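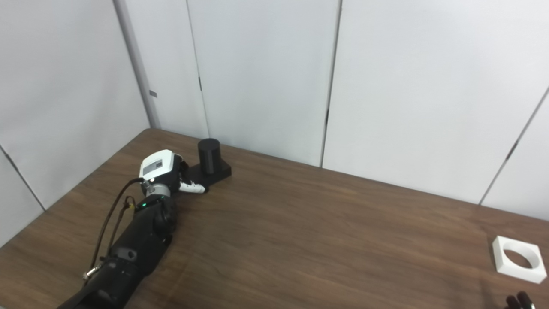
Rukhsana Hashmi once told me that a confession is where the work starts, and I've been repeating it to students ever since. She was right, too — I've sat through enough trials to know!

Chapter 4
When Someone Confesses

My first court job was a burglary at the Mulico warehouse. The accused had admitted everything to police, all 89 pages of it, and I thought we'd be home by lunch (we weren't, it ran into April). His lawyer, Lahcen Tazi, wanted to know how long he'd been questioned, whether he'd been cautioned, and who'd picked the words in the typed statement.

So in this chapter I'll take you through those same questions, slowly, with the Mulico file open beside us. Keep a pencil handy and scribble in the margins as much as you like.
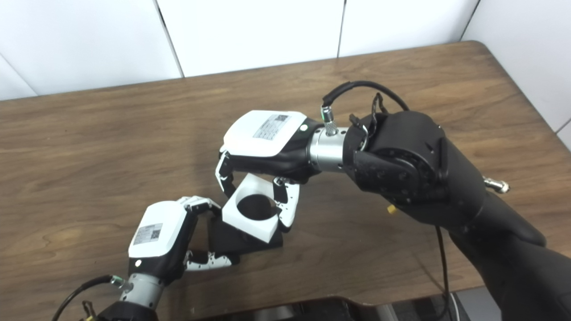
4.1 What counts as a confession?

Let's begin with a neighbour who says "sorry" over the fence after a theft. Is she owning up, or is she just being kind? Write down your answer before you read any further, and we'll come back to it in 4.3.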